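Choosing a Hand: Grippers on Soft Things
Notes for session 6, Practical Robotics
Manuela Vitale
Last revised 20/06/2021

Read these before you come to the lab. Last year's group read them afterwards, and we lost most of a morning to a duvet cover.

Where we had got to

In January we compared grippers on blocks, tins and a mug. Everybody liked the two-jaw gripper, and quite right too. It is cheap, it closes, it opens again, and when it goes wrong you can see which half is to blame. If your job is moving tins from one side of a bench to the other, stop reading and go and buy one.

Household work is mostly made of things that are not tins. Bedding, towels and cushions have no fixed shape, no proper edges and no interest in being picked up. A grasp planner that expects a solid object will pick a point on a pillow with great confidence, close on it, and come away with a pinch of pillowcase. The pillow stays where it was.

The three candidates

The two-jaw gripper (Cocco). Strong, quick, simple to control. On cloth it pinches a fold and holds it well, provided there is a fold to pinch. On a plump pillow lying flat there often isn't one, so the jaws press down, the filling moves aside, and the force reading tells you very little.

The suction cup (Rodham). Lovely on cardboard. Cotton lets air through, so on a pillowcase you have bought a small and noisy vacuum cleaner. We keep it in the comparison because each year somebody asks.

The five-fingered hand (Sisance). Four fingers and a thumb, rubbery pads on the tips, more joints than you will enjoy calibrating. It can spread its grip across a wide area, or slide fingers beneath an edge and bring the thumb down on top. It costs more than the other two put together and needs a sleeve, for reasons given below.

The wrist camera

All three are used with a small camera at the wrist. Its great merit is that it goes where the hand goes. Its great drawback is that it goes where the hand goes, and the hand is usually in the way. Before you train or tune anything, look through your own footage and ask how much of the target you can see past the fingers.

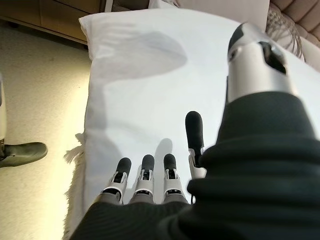
Fig. 1. Right hand over a pillow, wrist view. Three fingers bent, the one next to the thumb raised.

Three points to take from Fig. 1.

First, shadow. The big grey patch on the pillow belongs to the hand and arm, and there is a smaller one between the third finger and the raised one. A white pillow gives a vision system little enough to work with. Add a dark shape that moves whenever the arm does, and a simple edge detector will report an outline the pillow does not have. Bríd Horgan's group spent a week tracking one of these. They tracked it very accurately.

Second, the raised finger. With three fingers bent and the fourth up, the hand has a different contact shape from the usual everything-curls-at-once grasp. Log each finger's angle separately. "Hand half closed" is not a pose, and I will send back any report that uses it.

Third, the sleeve. It keeps fluff and loose threads out of the joints, and for that alone it earns its place. It also creeps, bunches and fills the bottom of the picture. Pull it straight between trials, then mask the area it covers before you do any segmentation. Knitwear is full of texture and your feature matcher will adore it.

The comparison

You will run the Zeltley bench test, which is our own and is named after the building. Each gripper gets 14 attempts on the same pillow. An attempt counts as a success if the pillow is lifted clear and held for 4 seconds. Held means held. A pillow hanging by one corner of its case is recorded as a partial, with a note saying which corner.

Turn the pillow through 90 degrees halfway through each set and plump it again. Plump it the same way every time, please; one person per group does the plumping and signs for it.

Record for each attempt:
the approach direction
finger angles at contact, or jaw width
peak force
result, and a sentence on how it failed

The sentence matters most. "Slipped" is no use to me. "Pad slid along the case towards the seam as the wrist turned" can be marked.

Before the session

Write half a page on which gripper you expect to do best, and keep it. You will hand it in with your results, unedited. Being wrong costs no marks. Changing the prediction afterwards does, and the file dates give you away.

Further reading is on the shelf by the door. The controller manual is there too, in two volumes. The second one is the corrections.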